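The Blue Basket

My aunt's kitchen had to be empty by the end of the month, and by the second morning we had cleared only the hallway. My sister wanted to start with the shelves. I wanted to start with the floor, where things had been set down over the years and left. We argued about it over coffee, and she won, and then she got a phone call from the Bellstead office and went out to the stairs to take it, so I started with the floor.

There was a sack of onions that had sprouted. There were seven lids and no jars. I put the onions in the trash and the lids on the table, on the checkered cloth, and then I took the lids off the table again because I didn't want my sister to see that I had kept them.

She came back in and said Bellstead would send the truck at four, and that the driver wanted everything in boxes or bags with the tops closed. He would not take anything open. She had asked him about the oil and he had said no oil.

"Then we leave the oil," I said.

"We can't leave the oil. It has to be empty. Empty means the oil too."

She wrote OIL on the back of her hand with a pen.
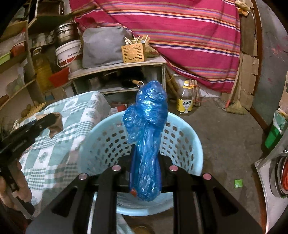 The laundry basket had come to my aunt from a neighbor who moved to the coast, and she had never used it for laundry. She kept soup packets in it, and candles, and the string she saved from parcels. She hung her washing straight from the machine and said a basket was one more thing to carry. That morning it stood by the table, and we used it for whatever we had not decided about. I remember the blue plastic bag with the knot near the top, because it was the one thing in the room that neither of us would open. It was long and narrow, and there was something darker blue inside. My sister said it was an umbrella. I said it was too short for an umbrella. She said they made short ones now.

"Open it, then," I said.

"You open it."

My aunt tied her knots to last. When we were children she sent us home with food in bags like that, and our mother would have to cut them with scissors. You could not get a fingernail into one. I pressed on the plastic with my thumb and felt something hard, then I set it down in the basket with the candles.

We did the shelves after that. The toaster oven was going to my sister's son, who had a room near the college and ate everything cold. The steel pot was going to me. We wrapped the small jars in pages from the Judik catalog, which my aunt had gone on receiving long after she stopped ordering from it. She had marked some of the pages. On one she had circled a pair of Stilletti boots, black, with a heel, and written a size beside them that was not her size.

"That's mine," my sister said. "That's my size."

She read the page on both sides. Then she tore it out and folded it and put it in her back pocket, and wrapped the next jar in a page of garden hoses.

The chopsticks we could not agree on. I said they were old and he could get new ones anywhere. My sister said he could get new anything anywhere. She wrapped a rubber band around the whole bundle, skewers included, and put it in the toaster oven and shut the door.

At nearly four I carried the oil down to the woman on the second floor, who took it without asking why and gave me a loaf of bread for it. When I came back up, my sister was sitting on the floor with the blue basket between her knees. She had emptied it. The soup packets were in one box and the candles in another, and the string was around her wrist.

"Where do you want this?" she said. She meant the bag.

"With the pot, I guess."

"You'll open it at home."

"Maybe."

She put it inside the pot, standing up, and it was too tall for the lid, so she laid the lid on its side next to it and packed towels around them both. Down in the street the truck was backing up to the door. She closed the box and wrote my name on it, and I went to hold the elevator.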